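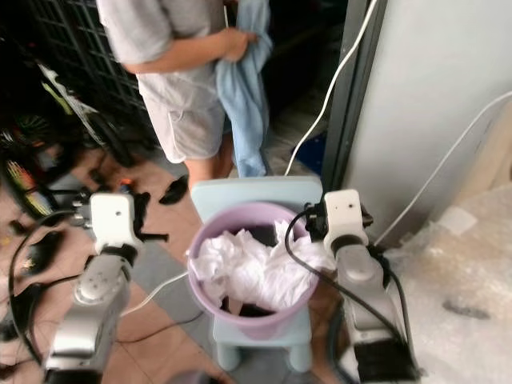 Tuoli, a chair. Ämpäri, a bucket. Kangas, cloth.

Nellero Finnish: Frequently Asked Questions

Last updated February 27, 2020

We teach Finnish to adults in Pavbridge, in the evenings, upstairs at Evangelista House. The questions below are the ones that reach us most often. A few have been tidied up for politeness.

BEFORE YOU START

Is Finnish really as hard as everyone says?
It's hard in places that are easy to point at, so people point at them. There are fifteen cases, or fourteen, depending on which grammar book you've been shouting at. On the other hand there's no grammatical gender, no word for "the", no word for "a" and no future tense. You say "I go tomorrow" and everybody copes. The spelling is a delight: nearly every letter is said, and said the same way each time. If you have ever tried to explain "cough" and "though" to a foreign friend, you'll find this restful.

Do I need to have learned another language first?
No. It may help a little to know what a verb is. If you last met one at school and parted on bad terms, the first two evenings put that right.

I have a Finnish grandmother. Will that help?
Only if she talks to you. Those of our students with Finnish relatives usually arrive knowing the word for coffee bun, the word for sauna and something they can't repeat in class. It's a better start than most.

Will Swedish or Russian help me?
A bit, with borrowed words. Finnish isn't related to either. Estonian will help a great deal, and will also lead you cheerfully up the garden path, as plenty of words look the same and mean something else.

Which level should I join?
There are 4 levels. Level 1 is for people with nothing. Level 2 is for people who can order lunch and then panic at the reply. Level 3 is where the past tense, the plural partitive and self-pity come in. Level 4 is conversation, mostly, with the grammar dragged out and dusted when something goes wrong. If you aren't sure, send us a paragraph about your week in whatever Finnish you have and Pirjo will write back with a level. She is kinder in writing than you'd expect from the colour of the ink.

THE CLASSES

Who teaches them?
Pirjo Lindqvist teaches all four levels. She grew up in Oulu, moved to Pavbridge for what was meant to be one winter, and has firm views on double consonants.

How big are the groups?
Seven students at most. With eight, somebody starts hiding at the back, and the room hasn't really got a back.

How long is a class, and is there a break?
Ninety minutes with a short break in the middle. Coffee is provided. You'll be expected to ask for it in Finnish from the second week, using the partitive (kahvia, not kahvi). You'll get the coffee either way, though you may get a look with it.

How much English is used?
A lot in Level 1, less in Level 2 and hardly any by Level 4. Nobody will be left to drown. Grammar is explained in English all the way through, as hearing about the essive case in the essive case does no good to anyone.

Is there homework?
Yes. Twenty minutes a day is the idea. We know perfectly well that it will be done in one sitting, an hour before class, at a bus stop. If you can manage three short goes a week, do that. Read the dialogue aloud each time, even if the people at the bus stop move away.

What if I miss a week?
The notes go up on Brumen, our course site, the morning after each class, along with Pirjo's recording of the dialogue. If you miss more than two in a row, get in touch before you come back and we'll arrange a short catch-up call. There's no charge for that.

I can't log in to Brumen.
Your user name is the email address you booked with, which may not be the one you think you booked with. Passwords are case sensitive. (So is Finnish, in its own way.) If neither of those helps, write to the office and we'll reset it.

THE LANGUAGE ITSELF

Do I have to learn all the cases?
In the end, but not by reciting a table. Six of them deal with place and come in tidy sets: in the house is talossa, out of the house is talosta, into the house is taloon. Then there's the same business for being on things, coming off them and getting on to them. You'll pick those up by moving objects about and saying where they are. The abessive, meaning "without", can wait until you're without something.

What is the partitive for?
It's used for part of something, for things not finished, after numbers bigger than one, after most negatives, and for the object of verbs like "love", which tells you something about Finnish love. We spend four weeks on it in Level 2 and come back to it for ever.

Does it matter if I say a double letter as a single one?
Yes. Tuli is fire, tuuli is wind and tulli is customs. All three may come up on the same holiday. Hold the long sounds for longer than feels decent and you'll be about right.

Why does the book not match what my Finnish friends say?
Written Finnish and spoken Finnish have drifted apart. The book says minä olen for "I am". Your friends say mä oon. We teach the book version first and bring in the spoken one from the middle of Level 1, so that you can read a sign and also follow the person standing next to it.

I can't hear the difference between a and ä.
You will. Ä is close to the vowel in "cat"; a is further back, more like the one in "father", only shorter unless it's written twice. Until it clicks, go by the look of the word. A simple Finnish word won't mix a, o or u with ä, ö or y, so once you know one of the vowels you can make a fair guess at the company it keeps.

How many words do I need?
Our first word list has 472 entries, a number arrived at by adding words until Pirjo stopped adding them. The first 100 are the ones to know cold. They include "yes", "no", "where", "when", "ticket" and several kinds of porridge.

PAYING AND PRACTICAL MATTERS

Do I need to buy the book?
For Levels 1 and 2, no, as the handouts cover everything. For Levels 3 and 4 there's a grammar book, and we'll tell you which edition when you book. Please wait for that message. The older edition has the same cover and different page numbers, and it has ruined evenings.

Can I get my money back if I change my mind?
In full, up to the day before the second class. After that we can move you to a later course, but we can't refund you. Discovering the verb types is not counted as an emergency.

Do you run anything in the summer?
One intensive week in July, for Levels 1 and 2 only. It's mornings, Monday to Friday, and you'll be tired by Wednesday.

Is there a certificate?
We'll give you a letter saying what level you finished. It isn't an official qualification. If you need one for work or citizenship, ask us about preparing for the exam and please ask early, as places go quickly.

Do you do translations?
No, and that includes tattoos. Especially tattoos. We're happy to tell you what the one you've already got says, if you're sitting down.

My question isn't on the list.
Email the office or catch Pirjo after class. Questions in Finnish are answered first.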